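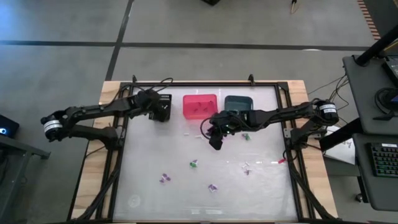 Ratih Liew starts her shift at Bultano by tipping small parts onto a table. She spreads them with the flat of her hand, steps back, and says the same word she has said before every run since December: "Recording."

What follows takes under a minute. Two arms reach in, a gripper closes on a piece, the piece goes into a bin. Then the run is saved, labeled and added to the pile. By the end of last week the pile held 1168 of them.

Bultano is a small company with one product in mind, a sorting system called Nudine. The plan is for Nudine to handle jobs that are too fiddly for fixed machinery and too dull for people to do all day. It has no list of rules telling it how to pick something up. It learns from examples, and somebody has to make the examples.

"People ask me when the programming starts," Liew says. "This is most of it. You show the task, you show it again, and you try not to show it the same way."

That last part is harder than it sounds. Operators have habits. Liew noticed early on that she always went for the nearest piece first, and that a model trained on her runs did the same, even when the nearest piece was wedged against another one and the next was lying free. Now she works from a printed sheet that tells her which arm to begin with and which part of the table to clear.

The sheet was the idea of Ademir Pimentel, who looks after the data. He reads through the runs every Thursday and throws some out. In one recent batch of 247 he rejected nearly a third. A few had a camera fault. Most were simply untidy - a dropped piece, a long pause, a second try at the same grasp.

He used to reject more. "We had a rule that any mistake meant the run was gone," Pimentel says. "Then the arm would miss a piece and just sit there, closed on nothing. It had never seen anyone recover." The team now keeps a run with a missed grasp if the operator goes back and finishes the job. Those runs get their own label, and Pimentel would like more of them than he has.

The parts themselves were chosen to be awkward. Some are see-through, and the tabletop is shiny enough to throw their colors back at the cameras. A piece and its reflection can be hard to tell apart on a screen. Pimentel thought about covering the surface with a mat and decided against it. Customers have shiny tables too. 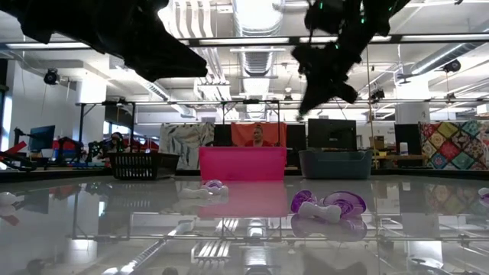 Changing one thing at a time

Each session has a plan, and the plan is short. Parts are laid out fresh before every run. The bins stay put for a set of runs, then they are moved. After 5 sets Liew takes a break, whether she wants one or not, as tired operators make slow, hesitant runs and the model picks that up as well.

Labels go into a program the team calls Ratudon, which keeps the joint readings and the video lined up. It once let them slip by a fraction of a second, and four days of work had to be checked by hand.

Pimentel won't say how many examples will be enough. He plans to train on what they have, watch where it fails, and write the next sheet from that. Liew already has a guess about the failures. She expects trouble with pieces that touch, and has started pushing a few together when she lays out the table.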